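The Night Shift at Foulkes Street

My aunt ran the mending shop on Foulkes Street for most of her life, and when her knees finally gave out she left me the keys, the kettle, a drawer of 478 odd buttons (she had counted them one winter and written the number on the lid) and a firm opinion about machines, namely that she would believe in them when one of them could put a shop to bed.

Putting a shop to bed was her phrase for the last hour. You gathered up whatever people had left lying about, you closed the order book, you folded the cloths, you hung the scissors on the right hook and you swept toward the door. There was no trick to any of it, and I had been doing it since I was tall enough to reach the hooks, which is perhaps why I never thought of it as hard.

Then Flando came to Skirham. Flando was the name of the company and also, confusingly, the name of the machine, a patient gray thing on wheels with two arms and a voice like a librarian with a cold. They wanted small shops to try it for the winter, and I said yes partly out of curiosity and partly, I confess, so that I could tell my aunt about it on my visits out to Maltby, where she now lived with a view of the canal and very little to disapprove of.

The first night in November it took the whole evening to fold 2 dish towels. It folded the first one beautifully. The second had a wrinkle in it, and Flando stopped, and smoothed, and stopped again, and considered the wrinkle the way my aunt used to consider a bill. I made tea and drank it and made some more.

"Is this acceptable?" it asked at last, holding up something like a cabbage.

"It's getting there," I said, and I put it on the shelf just as it was.

I told my aunt all of it. She laughed until she had to put down her cup, and then she wanted to know who had taught it to fold, and how, and whether they had been any good at folding themselves. I didn't know, so I wrote and asked, and they invited me up to their workroom to see.

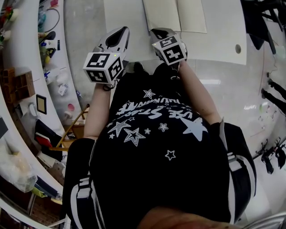 Teaching a machine to tidy is slow, homely work, and I felt rather foolish for having imagined it would be all screens and sums. The teacher I stood over had a black T-shirt with white stars on it and a gripper in each hand, each with a cube of black-and-white patterns on it, and an open notebook or folder lay just beyond them on a big white sheet or board on the floor. It might have been our own order book at closing time! They told me a simple chore could want 200 turns before the machine had the hang of it, and sometimes 100 more if the chore involved cloth.

I carried this back to Maltby along with a bag of plums. My aunt was quiet for a while — she had taught me those same chores herself, and I believe she was adding up the evenings.

"Well, you were no quicker," she said. "You put the scissors on the wrong hook until you were twelve."

By the end of the winter Flando could close the order book and manage most of the towels. It still couldn't sweep around the legs of the cutting table, so I did that part, and it waited by the door with its arms folded in, asking every so often whether it should turn off the lamp.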